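# The Little Battery App That Won Me Over

I've tried a silly number of battery apps over the years, and most of them wanted me to watch an ad before telling me my phone was at 40 percent. So when a reader wrote in about Rasora, I put it on my oldest handset and forgot about it for a week.

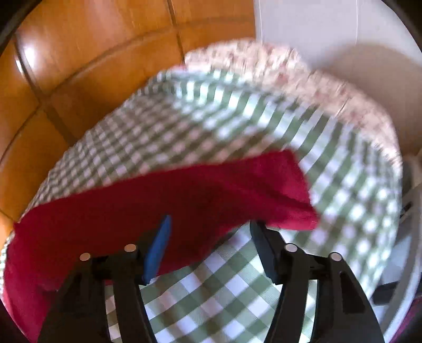 Then I opened it again and lost an entire evening to the charts! Rasora logs every charge, start to finish, and draws each one as a thin line you can drag your finger along. My phone had been through 509 of them, and you can see exactly which charger was dragging its feet (the one by my bed, naturally).

Thịnh Trịnh wrote the first version in March for his own tablet, and it still feels like one person's app in the best way. The settings fit on a single screen. There's a quiet alarm at 80 percent, a dark theme that's properly black, and an export button that spits out a plain text file with up to 2,000 entries.

I do wish the widget came in a smaller size. Trịnh says that's next, along with a Vietnamese menu.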